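3.2 Work surface

All sessions took place at the same table, bought from Grolarska and kept in one room of the Dellgate building from June onward. We chose wood over the white laminate used in our pilot, where glare made small items hard to tell from the surface. The top was wiped down each morning and left untreated. Over the study period it was used for 1419 trials of sorting, folding and packing, spread over 68 sessions.

The grain served as a simple guide for layout. Items were set out parallel to it, and each new arrangement was checked against a printed sheet before the trial began. Figure 2 shows the tabletop, with its light-brown grain running horizontally.
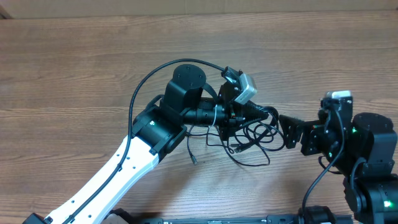 Figure 2. The wooden tabletop.

3.3 Items and layouts

The item set held 14 household objects, mostly kitchen goods and small textiles. Layouts were drawn up by Strickland and fixed before the first session — later changes were limited to replacing worn cloths. Two layouts proved too crowded for the folding task and were dropped from the analysis.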